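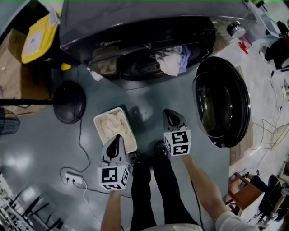 4. Loading and Starting a Wash

1. Open the door all the way. It swings to the right and will find your shin if you leave it halfway.

2. Put items in one at a time. A sheet pushed in as a ball comes out as a ball, only heavier.

3. Tuck everything past the rubber gasket. Sleeves are the usual offenders.
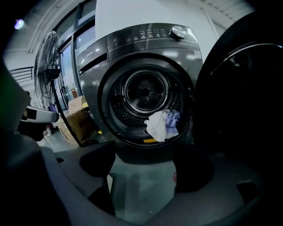
Fig. 4-2. Cloth resting on the gasket lip. Push it into the drum before closing the door.

4. Pull out the detergent drawer, top left, and add detergent. More suds do not mean more clean.

5. Close the door until it clicks, then turn the selector knob to a program.

Note: For mixed whites and pastels, stay at 41 degrees or below. A new lavender top has opinions about your white shirts, so wash it alone the first 2 times.

CAUTION: Keep power strips and fan cords off any floor the washer might leak on. Never run the washer itself from a power strip.

If the door will not latch, go back to step 3. It is nearly always step 3.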